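Kolev Integration Group, weekly meeting
Minutes, July
Chair: Kenna Shearer

1. Previous minutes
Agreed with one correction. The Lostow arm firmware is build 251.

2. Thumb fault, breakfast task
Kenna reported on the overnight run in Celumari. Of 1,010 simulated episodes, 17 ended with the left thumb failing to close. The controller logged a completed grasp each time and went on to the lift step. No error was raised. The same build is on the bench arm in Room 2, so the group treated this as a safety matter.

Logs show the thumb command timing out and the last good position being reported as current. Skostach has been sent the logs and has not replied yet.

It was asked whether the croissant model was at fault. Kenna said no, the fault also came up in mug episodes.
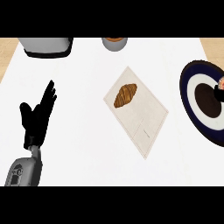
Breakfast task in simulation, hand on the left with fingers extended, croissant on the placemat.

Agreed:
Bench arm stays powered off until the timeout stops the lift step. Kenna to put a tag on the breaker.
Timeout to be logged as an error in the next build.
The 17 episodes to be rerun with the same seeds after the fix.

3. Bench E-stop
Button sticks when released. Replacement ordered. Bench not to be used without it, whatever happens with item 2.

4. Any other business
Disk space on the log server is low. Old runs to be cleared by the end of July.

Meeting closed 11:40.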